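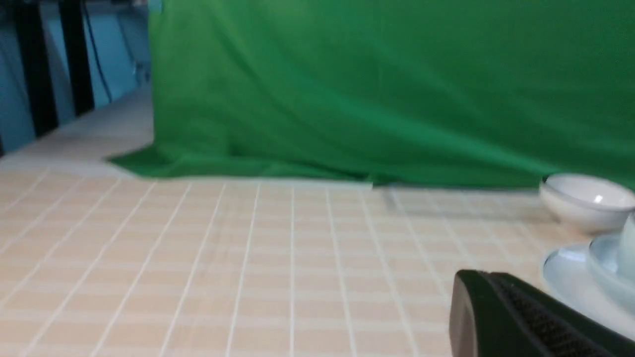
Small beige tiles with white grout on a tabletop, with a green cloth behind.

News > Surfaces > Product announcements

Denetti adds tiled tabletops to its Urrego furniture range

2023-09-06

Denetti has added tiled tabletops to Urrego, its range of tables for kitchens, hobby rooms and small workshops. The tops can be ordered now through the Denetti website and from Vastex showrooms. Until now Urrego tables were sold with a plain painted top only.

The new tops are covered in small tiles in a pale sand colour, set in a regular grid with thin lines of white grout. The tiles are laid flat and close together so that the surface can be used for everyday jobs such as rolling pastry, potting up seedlings, sorting buttons or cutting out patterns. Customers who visited the showrooms in January asked for a surface that would take a hot dish and could be wiped down with a cloth, and the tiled top was drawn up with those requests in mind.

Two sizes are offered. The smaller one fits the two-seat Urrego table and the larger one fits the four-seat table. Both can be bought with a frame and legs or as a top on its own, for people who already have an Urrego table at home. The tops are fixed from underneath with the screws supplied, and the old top should be taken off first. Two people are needed to lift the larger size into place.

The grout is sealed before the tops leave the workshop. Denetti advises cleaning with warm water and a little washing-up liquid, and drying the lines between the tiles after a spill of tea, wine or beetroot. Scouring pads and bleach should not be used. The seal can be renewed at home with any grout sealer made for kitchens, and a leaflet on how to do this is packed with every top. Spare tiles are packed in the same box.

Fabric for the table

A set of plain table cloths is being brought out alongside the tops under the Evum name. The cloths come in a bright green and an undyed cream. They can be laid over the table when it is not in use, or hung behind it as a simple backdrop for people who photograph their baking, knitting or pottery at home. The fabric creases when folded, and a warm iron on the reverse side will take most of the marks out. The cloths are sold without a hanging rail.

The sand colour was chosen to sit well against both cloths and against painted walls in light shades. Other tile colours are being looked at, but no date has been set for them.

Where to see the tops

Sample boards are on show in 27 Vastex showrooms, and the full tables can be seen in the larger branches. A loose sample tile can be sent by post on request. Orders for tops without legs are sent out by carrier, while complete tables are delivered to a ground-floor room and the packing is taken away.

Prices, sizes and care notes are listed on the Urrego pages of the Denetti website. Press enquiries and requests for pictures should go to the Denetti press desk.

Filed under: Tables, Tiles, Home textiles
4 shares | 0 comments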